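## About the Givine Robotics Club

We're a small after-school club with a very big fondness for robots, and if you've found your way to this page you probably share it (or have a child who does!). The club began at Stedano School with one borrowed kit and a lot of goodwill, and we now have 76 members, nearly all of whom had never held a screwdriver before they joined.

Our main project this year is called Nedosum, and it's about teaching a robot to tidy up. It sounds simple until you try it! Members use hand-held grippers to practise the job themselves, picking up the kind of odds and ends that gather on any table, and we talk a great deal about how fingers and pads behave differently.
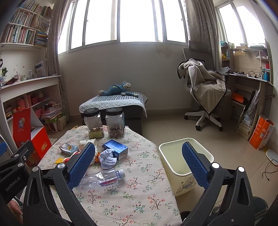 *Table-clearing practice: bottle, paper and wrappers on the cloth, bin alongside.*

Groups are kept to 15 so that everyone gets a proper turn, and younger members are always paired with somebody older. In June we take our best work to the Kaewmanee Challenge, a friendly day out with more cake than is strictly sensible.

New faces are welcome at any point in the year, and so are parents who'd like to stay and have a go. Just ask at the school office for a joining form.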